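Friday, June 2, 2023

Long day at the bench and I don't care, I'm too pleased to go to bed. Cable picking with both sets of fingers, the Skundden ones in the morning and the Achterberg ones after lunch, and for the first time I have a fair comparison written down in the notebook. Coffee count shameful. I ate lunch standing up.

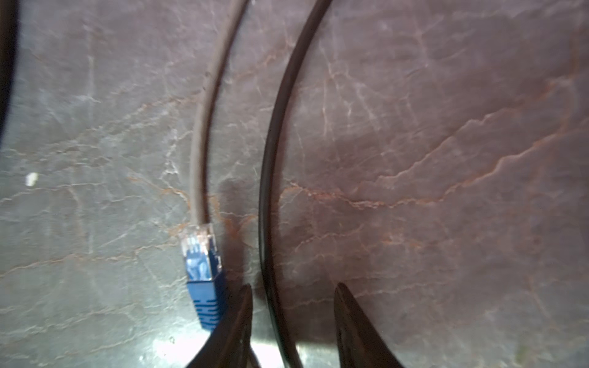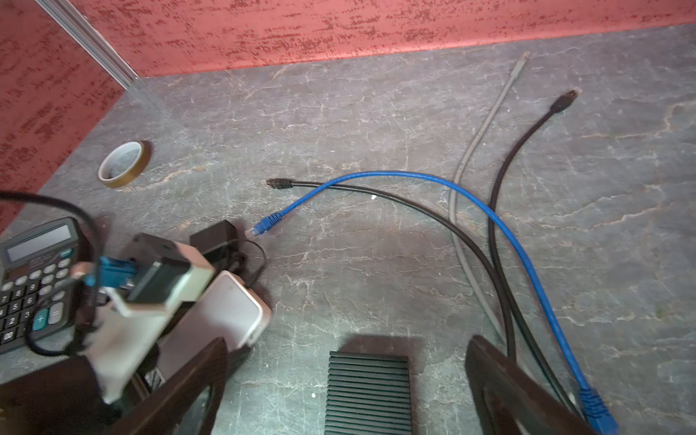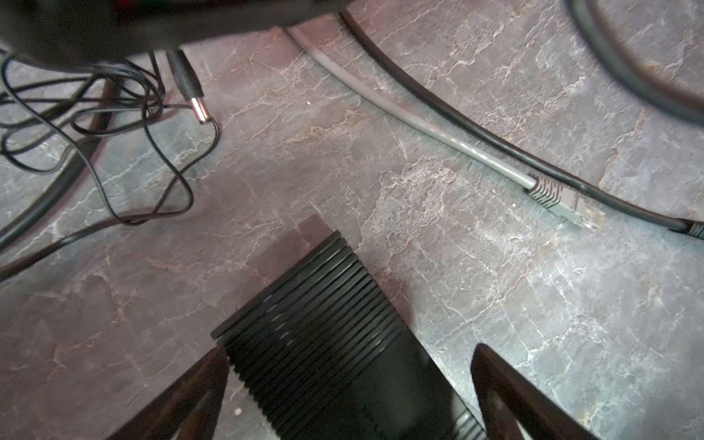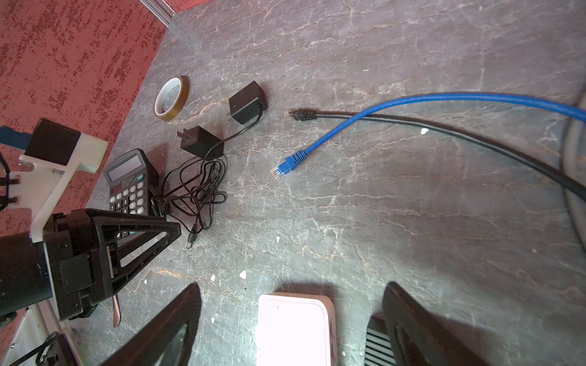 Which matters more for picking up a network cable, the shape of the fingertip or how hard the gripper squeezes?

The shape of the tip, by a long way. A tip that gets under the cable will hold it with very little force, and one that lands on top of it just pushes it away, however hard the motor is told to close.

I wrote that in the notebook in capital letters at eleven this morning and I still believed it at six, so in it goes. Back in December I was sure it was all about force. I spent most of that month turning the current limit up and down and grumbling, and I had the wrong knob the whole time!

The Skundden fingers first. They come down like tweezers and I love them for it. With the force limit at 40 percent they would take the cable just behind the plug and lift it clean, again and again, and I found myself cheering at a machine in an otherwise quiet room. What they don't like is the middle of a cable. Grab it out there and the plug end swings, and then it's pointing anywhere it pleases by the time the arm gets to the tray. Also they found the little locking tab on one plug and bent it. My fault, I had the approach angle set for the old mount and forgot. New plug tomorrow, I have a bag of them somewhere.

The Achterberg fingers are a different animal. Wider grip, calmer, and the cable doesn't roll between them the way it does with the others. Swing after the lift is way down. But they need room on both sides, and when two cables lie next to each other they pick up the pair about as cheerfully as one. I tried coming in at a slant and it helped. I tried coming in slower and it didn't help one bit, it only made me hungry.

Total for the day was 154 picks, which is a record for me working alone (Tamsin Calloway was up at Fandstead until late afternoon with the spare arm). I stopped when my handwriting in the notebook got so bad I couldn't tell a 1 from a 7.

The Drullmont controller, then. I had been putting off the swap for weeks because I hate rewiring anything that works, and I take back every rude thing I said about it. With the old controller there was a pause of 200 milliseconds between the close command and the fingers doing anything, and I had gotten so used to it that I'd built waits into the script all over the place. With the new one I had to go through and pull the waits out, and the whole motion suddenly looked like one thing. Reach, close, lift. I ran it a few times for no reason except to watch. The menu for the limits is dreadful, four screens deep and every label shortened to three letters, but I only have to go in there once per set of fingers, so fine.

Wrist camera is my next headache. The shiny patches on the tabletop fool the edge finder, and it will happily report a cable where there is nothing but glare. I taped a bit of tracing paper over the lamp after lunch, and the false ones dropped off so fast that I should have done it before the morning session too, which means the morning and afternoon numbers aren't quite on the same footing. Annoying. I'll rerun the first 40 Skundden picks with the paper on before I show anyone a table. Black cable is still harder for it than gray or blue. It mixes the cable up with its own shadow and aims for the space between them.

Tamsin got back a bit before five and looked at my two columns and asked the obvious thing, which was why I hadn't tried one finger of each. I laughed, and then I stopped laughing. The bolt holes match! The lengths don't, the Achterberg one is longer, so it needs a spacer under the Skundden one or the tips won't meet. She drew it on the back of an envelope while I was hunting for the calipers. The spacer is printing now and should be done by the time I'm in.

For tomorrow, then. Check the spacer for warping before bolting anything. Set the home position again, with the mixed pair it will be off center. Start with single cables, no piles, and don't get greedy. Lamp paper stays on. Fix the approach angle in the config file itself this time and not in the copy on my desktop, which is how I bent that tab in the first place.

Also buy bread, and call Mom back.

Half past eleven. I keep thinking about the slant approach with the mixed pair, narrow finger going under and the wide one coming down to meet it. I'm setting the alarm early.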